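April, half past ten at night
Keerthana Thampi

Back from Farkisstead with cold feet and no arm. The arm is still in bits on the second shelf, waiting for the Plileck wrist part, and so we spent another evening on the pretend one. Ilango calls this getting ahead of ourselves in a good way. I call it playing a video game where the aim is to poke a ball.

I'll write down what he thinks we have, and then what I think we have.

What he thinks: the simulated workshop is finished enough to trust. Table, arm, gripper, ball, number strip, the little stand. He has been at it for weeks in Ornau, mostly on my laptop, which now makes a noise like a hand dryer. The idea is that the arm learns to come down to the ball in there, where it can't break anything, and then we copy the whole lot across to the real bench and it does the same thing. Deepika has offered us the end of her bench for it, and she wants her clamps moved back afterwards.

What I think: it's a very nice drawing of a table.

I'll give him this, it has come on. In the first version the arm came through the tabletop from underneath like something out of a drain. Now it's bolted to the green block and it keeps to its own side of the wood. He ran it for me as soon as I had my coat off, and stopped it on the way down to the ball so that I could look from the side. 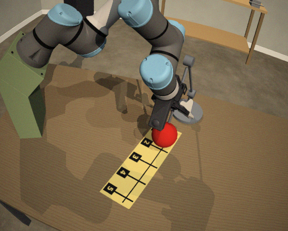
Side view, stopped near the ball. Strip running away to the left.

I asked him how far the gripper was from the ball and he said "touching, or as good as". I said which. He turned the view and it looked like touching. He turned it again and it didn't. This is my whole trouble with it. On a real bench I'd slide a bit of paper in the gap and know. In there I have to believe whichever side I'm looking from, or else believe a number on the screen, and the number comes out of the same program that drew the arm through the table.

He did bring up the number. It said no contact. He was a bit quiet after that.

Then there are the shadows. They're all over the table, great dark shapes, and I spent a while thinking one of them was a hole. Aurora came over with her tea and said they looked lovely. They do look lovely. My question was what lamp they're meant to come from. Our corner at Farkisstead has one strip light that buzzes and a window that faces the bins, and nothing we own will ever throw a shadow that crisp. If the thing is learning what a ball looks like from pictures lit like that, I don't see why it should know a ball when it meets one in our gloom. Ilango says you shuffle the lights about between runs and it gets used to anything. Fine. How many runs has he shuffled them for? None so far. It's on the list.

The list is also on my laptop.

Aurora asked what the numbers on the strip are for and got a longer answer than she wanted. Short version, for when I read this back: the strip is there so we can say where the ball is without arguing. It was my idea, and I'd like that written down somewhere. I painted the real one yellow in February and did the figures with a stencil, and he copied it. He has put the numbers in the black squares sideways, as I did, so at least he looked.

After tea we did the view from the gripper end. I had been looking forward to this one, as it's the only view the arm itself will get, and it seems to me the only one worth fussing over.

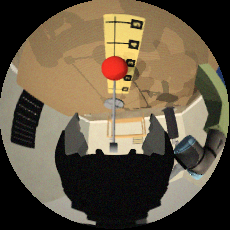

Looking out over the gripper. Ball on the rod, strip behind it.

Well. It's like looking through the spyhole in a front door. Everything bends. The ball is good and red, you can't miss it, but I had to put my nose nearly on the screen for the small numbers, and the last one I only took for a 1 by knowing what ought to be there. I said so. He said the machine doesn't read numbers, it only wants the ball. Then why did we put the strip in, I said, and he said for us, and I said but I can't read it. We went round that twice. Malathi, who was trying to glue a chair at the next bench, asked if we could go round it more quietly.

Her own view, once the clamps were on, was that the jagged edges don't matter and the bending does. She used to do something with lenses and she has a calm way of making you feel you've been worrying about the wrong thing. If the curve he's put in isn't the same curve as the cheap lens in the drawer, then the arm will learn to reach for where the ball isn't. Has anybody measured the cheap lens? We got it out of the drawer. We looked up the maker's sheet on Ilango's phone and got a 404. So that's that, we have to measure it ourselves, with a printed grid and a ruler, and I've put my name down for it, seeing that I'm the one complaining.

We did 26 runs before the laptop got too hot to keep on my knees. I kept the tally on the back of a seed packet. I'm not going to put the score here, as he and I don't agree what counts as a good one. He counts near. I count touching. There's a fair gap between his column and mine.

On the walk to the bus he said I'd feel differently when the real one moves. I might. I've paid 70 pounds towards the motors so I've every reason to want to. But I've heard a good deal this year about how these things teach themselves overnight while you sleep, and what I've seen is my brother sitting up till two changing one figure at a time. If anyone is being taught, it's him.

He has got much better at it, I'll say that. He found the fault with the shoulder on his own, and last autumn he couldn't wire a plug.

For next time:
Print the grid. Check the printer at Farkisstead has ink, it didn't in March.
Dimmer lights in Ornau, one lamp only, from the window side.
Ask at Namboodiri if the Plileck part has even been sent. They said "soon" before, in the same cheerful voice.
Agree what touching means BEFORE we start. Write it on the wall.
Bigger figures on the strip. I'll redo the real one if he redoes his.

Laptop still warm. Bed.

Words by Keerthana Thampi, please ask before copying | Write to me | Back to top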